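Pettigrew Opens Play Dough Table, Asks Only That It Stay Off the Carpet 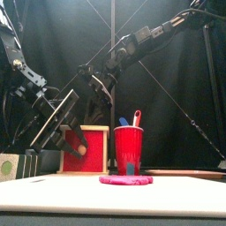 Pink modeling dough on the tabletop with a red cup of utensils and a wood-framed box. Photo: Pettigrew.

GRESITZ, March - Pettigrew, the family craft room on the second floor of the Sellent building, will add a drop-in modeling dough table to its afternoon program this month. Admission is free. Aprons are available and, for anyone in corduroy, strongly suggested.

The table opens at 3 p.m. and seats 15. Dough and tools are supplied, including spoons, which go back in the cup when you are finished. Past experience with the spoons has led us to put this in writing.

"We tested 37 batches of dough before settling on a recipe," said Bernadette Okafor, program director. "My kitchen has asked for a break."

Finished work may be taken home or left to dry on the window shelf, where it will be kept for one week and admired by staff as time permits. Pancakes remain the leading art form among visitors under five, followed by snakes.

Adults may attend without a child. Ansel Ambrose, who runs the front desk, has been asked this more than any other question and would like it known that the answer is still yes.

Groups of six or more should call ahead. Press inquiries: ask for Bernadette at the front desk.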